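Chapter 3
Setting Out the Snack Table

Think of the last counter that made you stop and look. Chances are you reached for something before you had decided you were hungry! That pull comes from placement, and you can learn it in an afternoon.

We start small in this chapter, with one tabletop and the holders most shops already own: trays, wicker baskets, a stepped stand, a bottle rack. Each suits a certain kind of package, and the fun lies in matching them up.

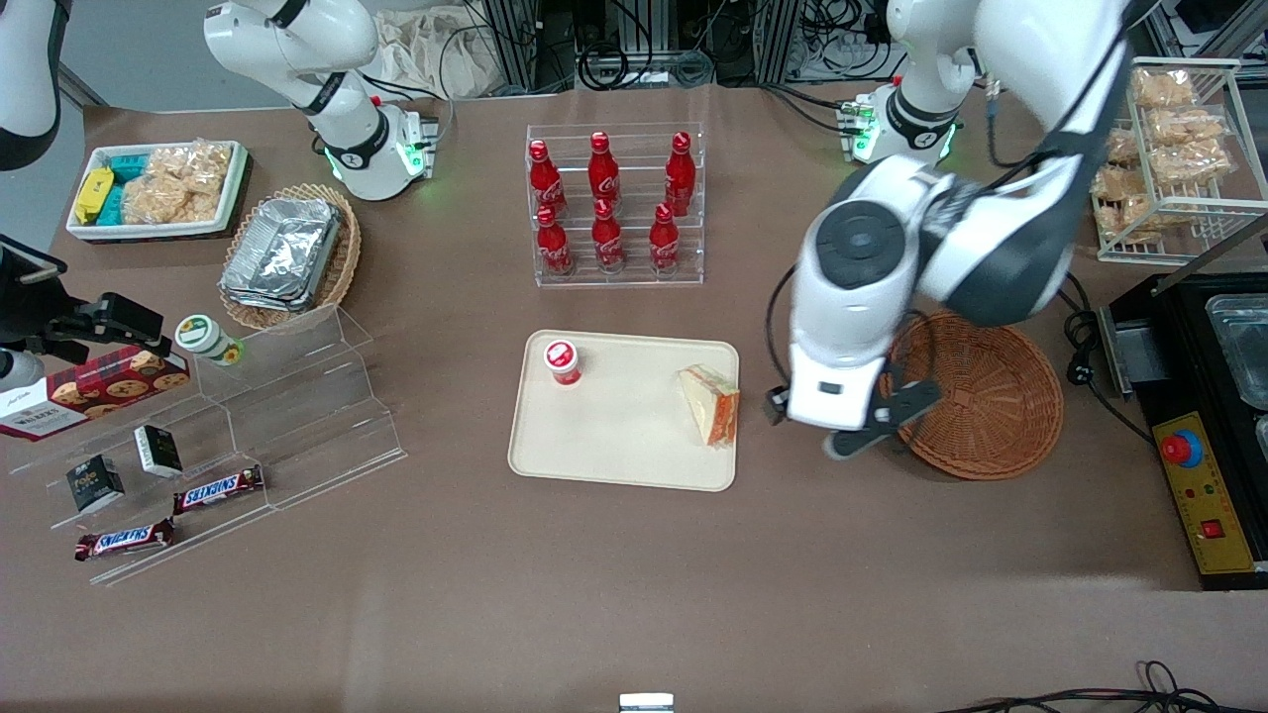

Height comes first. Small boxes and jars get lost when they lie flat among bigger things, so lift them onto a step and turn their labels toward the customer. Bags are happiest heaped in a tray. Fereshteh Asadi, who ran the Keltia corner shop, rebuilt her front table every June and loved every minute of it.

Key terms: facing, tier, riser, fill level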